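My grandfather's Bible came to me in a shoebox, along with two pairs of reading glasses and a receipt for roof tar. I had asked for it. My cousin Amirul Harahap wanted the truck, so there was no argument.

He read it every morning at the kitchen table for most of his 85 years. The spine is taped, and the book of Ruth has come loose. He wrote in pencil, mostly names, with a line under a name once he thought the prayer had been answered. Mine is on the inside cover, near the top. It has no line under it.
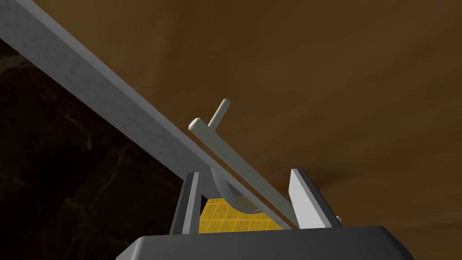 I stopped going to church in college and didn't make a big thing of it. He never asked me about it. He would call, tell me what the pastor had preached on, and then tell me about his tomatoes.

I started reading his copy in the evenings, seven verses at a time, which was his habit too. I skipped Leviticus. My friend Mireille Sayegh goes to a small congregation on Candier Street, and she asked me to come along. I said no twice and then went. The singing was slow and the coffee was weak. I knew more of the words than I expected to.

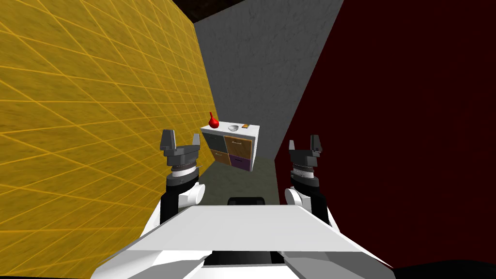
Kashindye, February

I have been going for almost a year now. I don't have a big story to tell about it. I still get stuck on the same passages, and I still skip Leviticus. Last month I taped Ruth back in with the acid-free tape Mireille gave me.

I left his pencil marks alone. I keep my own list on an index card and tuck it in at Psalms.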